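Caring for Wood Floors in Kitchens and Dining Areas
Pemunitz Household Advice Service
Revised August 2019

Wood flooring will remain in good condition for many years when it is cleaned regularly and protected from standing water. The following guidance applies to sealed floors in homes. Residents with waxed or oiled floors should consult their installer before using any liquid product.

Daily and weekly care

Sweep or dust-mop the kitchen floor once a day. A vacuum cleaner may be used if the rotating brush is switched off. Grit carried in from outdoors is the leading cause of fine scratches, and a mat should be placed at each exterior door. Mats with rubber backing can discolor the finish and are not recommended.

Damp-mop once a week with a well-wrung microfiber pad. Work along the length of the boards. On patterned floors, where the boards change direction, mop in small sections and dry each section with a clean cloth before moving on. Steam mops should not be used on any wood floor.
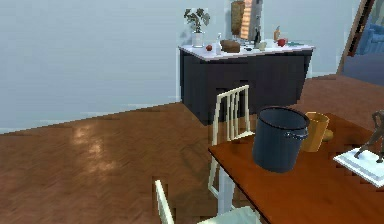 A herringbone floor beside a sideboard.

Furniture and plants

Attach felt pads to the feet of chairs, tables and freestanding cabinets. Inspect the pads every 3 months and replace any that have hardened or collected grit. Heavy pieces should be lifted by two people when they are moved; dragging can leave marks that cannot be removed without sanding.

Potted plants are best kept on a counter or a raised stand, with a saucer beneath the pot. Water trapped under a planter may darken the wood before the damage is noticed.

Spills and stains

Wipe up liquids immediately. For dried food, lay a damp cloth over the spot for 4 minutes, then lift the residue with a plastic scraper. Candle wax should be hardened with a bag of ice before scraping. Vinegar and ammonia dull many finishes and should be avoided.

Refinishing

A floor that no longer beads water may need a new coat of finish. Advice on choosing a contractor is given in a separate leaflet prepared by Beatriz Arruda, available on request from the Service.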